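Tubes and trays – your questions
Irby store room, updated Wed 22 March 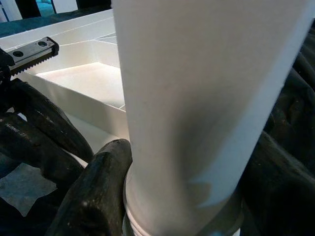

White tube with the ribbed neck, compartment tray behind.

Which way up do the tubes go?
Ribbed end down, please. Wide end up. Easier to grab and you can see at a glance if one's missing.

Can I put two in one compartment?
No. One each. They rub and the white finish marks badly. If you've run out of compartments, start another tray – spares on the Jaidee shelf, bottom left.

What about the small shallow compartments?
Caps and labels only. Not tubes, they tip over.

Do I need to tighten anything before it goes away?
Finger tight at the neck. Stop when it stops. We lost 11 necks to overtightening last July and Wulan is still finding the bits.

How do I clean the tray?
Lift everything out first. Warm water, drop of washing-up liquid, soft brush for the corners. No scouring pads. Let it dry fully, overnight is best – damp trays make the labels peel.

And the tubes?
Damp cloth, wipe downwards. Old toothbrush for the ridges if theres dust in them. Don't soak.

Mine has a scuff. Is it ruined?
Probably not. Surface scuffs are fine, keep using it. Cracks near the neck are not fine, put it in the Zeron box by the door with a note saying where you found it.

How many tubes are there altogether?
2,158 at the last count, both rooms. Please stop emailing to ask.

Can I borrow a tray for the Prarnon site?
Yes, up to two at a time. Sign the sheet. Bring them back with all the partitions in, they do slide out and they do get lost.

The partitions are stuck
Run the outside under warm water for about 2 minutes then ease from the top edge. Don't lever with a screwdriver.

Who do I ask if its not on here?
Yusri Pangaribuan for trays and borrowing, Wulan Chin for tubes and anything broken. Mornings best.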